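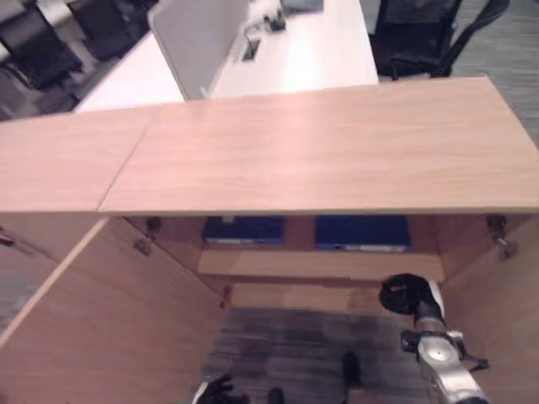 Product Review: Posudano Low Storage Cabinet, Two-Door

2 July 2021

The Facilities Purchasing Office tested the Posudano low cabinet between March and the close of the fiscal year as a possible replacement for the Urow units now in use in staff kitchens and meeting rooms. Two cabinets were bought through our regular supplier, Husow, and placed in the second-floor kitchen and the Shih reading room.

Assembly took one employee 27 minutes per cabinet. The printed instructions are clear, although the step for the back panel should come before the step for the doors. The tools supplied are adequate.

In daily use the cabinet performed well. The doors stayed level after 12 weeks and the hinges needed one adjustment, in the kitchen only. The finish resists coffee and most cleaning products. It does mark under hot dishes, and departments should provide mats.

Storage is the weaker point. The shelf can be set at only two heights, neither of which suits upright binders or tall pitchers. Staff in the reading room also found that a fully open door blocks the aisle - a concern where carts are used.

Husow fills orders from stock, and spare hinges may be ordered separately. Replacement doors are not offered.

The Office rates the cabinet as suitable for kitchens and small meeting rooms. It is not recommended for file storage or for corridors. Departments that wish to order should use the standard furniture request form and list the room number for each unit.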